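**Call for participants - robot open day at Durnik, this October**

Hi all! I'm putting together the visitor group for our open day at the Durnik building and I need people. Six per session, four sessions, so do the math and get your name in early if you care which one you're in.

First thing: you don't need to know anything about robots. Last year I got a lot of notes that started with "I'm not technical but..." and those folks were some of my favorite guests. If you can hold a controller and follow a short set of directions, you're in. If you'd like to just watch, say so when you sign up and I'll put you down as an observer.

So what are we doing? The demo is about the jobs people hate doing at their own desks. Getting down on the floor, reaching in under there, finding the right plug in a pile of cables that all look alike - that stuff. We call the project Skilladley (I didn't pick the name) and you'll get to drive the arm yourself, with one of us next to you the whole time. You watch a screen that shows what the camera by the gripper sees, and you try to bring the fingers up to whatever we ask you to find. It's harder than it sounds and kind of addictive.

We've logged 1,284 practice runs in-house, but almost all of them were done by the same handful of people, and we've picked up each other's bad habits. I really want to see what new hands do with it!

**What a session looks like**

- Meet in the Nilmont Street lobby at 9:30 a.m. or 1:30 p.m.
- Short safety talk, then a walk through the workshop
- Your turn on the controls, 75 minutes for the group with swaps
- Coffee, questions, and a short form to fill in

**Who can come**

Anyone 18 or over. The driving station is in room 101, on the ground floor, no steps. Wear closed shoes and tie back long hair. Glasses are fine. Please don't bring food into the workshop - there's a table for that outside.

We can't pay you, sorry, but lunch is on us and Lachance is covering parking in the lot behind the building. Bring your ticket to the front desk and they'll stamp it.

**How to sign up**

Reply to the open day mailing with your first and second choice of session, whether you want to drive or watch, and anything we should know about access. I'll answer everyone by the end of September, and if your session is full I'll offer you the next one with room in it.
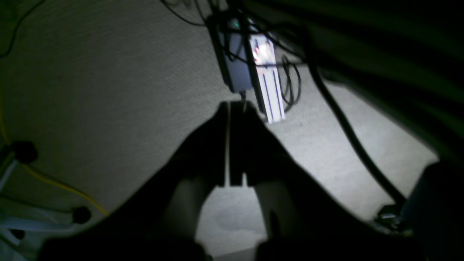
*Closing in on the power strip and adapter under the desk, from the gripper camera*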